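Notebook – November, settlement forms sorting, Pivgate side

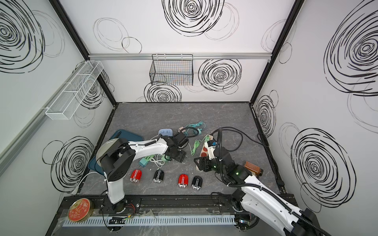 Both arms over the grey tabletop, basket on the rail behind.

Started 9:15 am. Really good morning on the form-filling work! We finally have the whole refugee claim packet broken into pieces small enough that a newcomer can sit down with one piece, finish it, and go home.

The full packet as it reaches the Pivgate drop-in is 39 pages counting the annexes. I went through it with a highlighter and 28 of those pages ask for something the person has already written somewhere else (addresses, travel history, names of parents, over and over). So the new cover sheet collects all of that once, and the interpreter reads it back before anyone touches a form. Why didn't we do this last winter??

Tried the cover sheet with three households today. Roughly 50 minutes each, including tea. The big snag is dates. One family uses a different calendar at home and the conversion ate up most of their session. Added a blank column so people can write the date the way they know it and we convert afterward, in pencil, with them watching.

Second snag – "last permanent address". Two of the three households asked what permanent meant. Fair question if you've moved six times in four years. Changed the wording on our sheet to "the last place you lived for more than 6 months" and put the official wording in small type beside it. Need to check with the legal clinic that this doesn't steer anyone to a wrong answer. Do not print more until they say yes.

The narrative section stays out of the cover sheet. People need a quiet room, and a second visit for that one, and I don't want it squeezed in at the end of an hour of boxes and signatures. The Testa Street room has a door that closes. Ask if we can have it in the afternoons.

Proluston translation glossary: the new version is lovely, much plainer. Still has two different words for "hearing" on facing pages, so I've marked them both and sent it back.

To do
- legal clinic re: address wording
- larger type on the cover sheet, 14 point at least
- childcare corner for the longer sessions, crayons are nearly finished
- bus tickets, down to the last strip
- Dedodis Hall booking, still waiting on a reply

4:40 pm. One more household came in after lunch and did the sheet mostly on their own, with the teenager reading out the questions. So pleased with that. Their page 2 is missing a signature, call them back

Recent entries
Bus routes to the hearing office, with walking times
Glossary notes, second pass
What to bring to a first appointment
Winter coats: sizes still needed
Interpreter roster for November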